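Henk Wuyts had been talking to the planner for most of July, and by now he did it without lowering his voice. He called it Furkero, which was the name on the repository, though Damian Stöckli said it sounded like a brand of garden hose and refused to use it in meetings.

"Come on, love," Henk told the screen, a little after nine in the evening. "You had this at lunch."

Run 216 had stopped the way the others had. The log said no feasible grasp, and then it said so again, 327 lines in a row, in the flat grey type that Damian had chosen years ago when they were both still at Drallus and thought colour was for people who didn't understand their own programs. 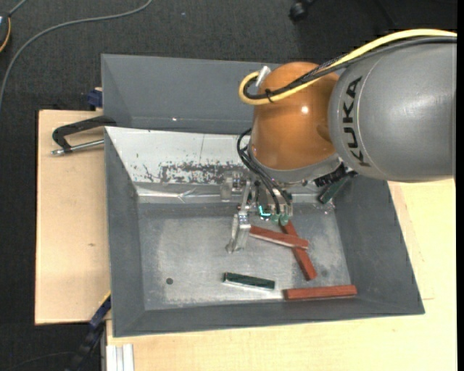 Furkero's trouble was that it liked to be certain. It scored every grasp as though each block lay by itself on a clean floor, and it would have been perfectly happy with the red one down by the near wall, off on its own like a kid at a wedding. But the sort put the crossed pair first, one red block resting over another, and there the collision check threw out every approach it was offered. Henk rubbed his eyes and scrolled up to line 758 of the sorter, where there was a comment in his own initials that read "fix later, sorry."

He rang Damian, who was home and eating something crunchy.

"What if it's allowed to change its mind?" Henk said. "If the first pick fails, it drops to the bottom of the list and we try its neighbour."

"That's 2 lines," said Damian.

"I know it's 2 lines."

There was a long, friendly silence, with chewing in it. Then Damian said he'd put his shoes on, and did Henk want any of the soup.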